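How the Sketstead League Times Its Swim Meets

August 15, 2019

The Sketstead school swimming league replaced hand timing with touchpads in February. Its meet operations manager, who has run the timing desk for five seasons, spoke with us at the Flundthorpe pool office about what changed for the teams and what did not.

The main problem, the manager said, was spread. "With two watches on a lane, the watches disagree. You average them, you round, and then two swimmers who were clearly apart end up with the same time on paper." Under the new rules the pad time is official, and the watches are kept as a backup. 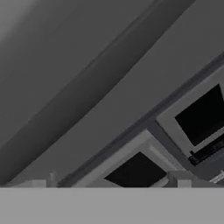

Backup Times

A pad can miss a soft touch. When the pad time and the watch time differ by more than the limit set in the league handbook, the desk reviews the lane before results are posted. "Most soft touches are in backstroke," the manager said. "The swimmer reaches the wall high, above the pad, and the system waits for the feet."

The league logged 222 races at its first full set of meets under the new system. The manager would not give a failure rate. "I have the number of reviews, but a review is a different thing from a failure. Some coaches ask for one on every close finish."
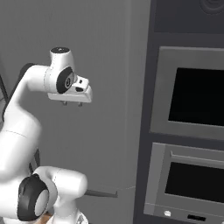

White arm, wrist and gripper against a light-gray wall.

Entries are now handled on one form, which the league calls the Tóth sheet. Coaches must file it 60 minutes before warm-up. Late changes are accepted only for illness or injury, and the lane is left open – it is not refilled from the alternates.

"Coaches at Prerkport wanted the alternates moved up," the manager said. "I understand that. But the heat file is already loaded, and every edit after loading is a chance to put a name on the wrong lane."

Relay takeoffs are still judged by eye. The league has looked at sensor blocks and has not set a date for them. The manager listed cost first, then storage, then the time needed to test each block before a session.

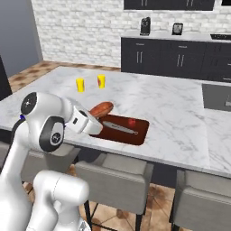 Image: simulated kitchen view

Results go to the schools as a plain file at the end of each meet, with splits for any race longer than two lengths. Parents have asked for live results on their phones. The manager is against posting anything before the referee has signed. "A time on a phone gets treated as final. Then we correct it, and I spend the evening on email."

The handbook for next season will keep the same review limit. One change is planned: watch times will be printed next to pad times on the coaches' copy – they are now kept at the desk and shown on request.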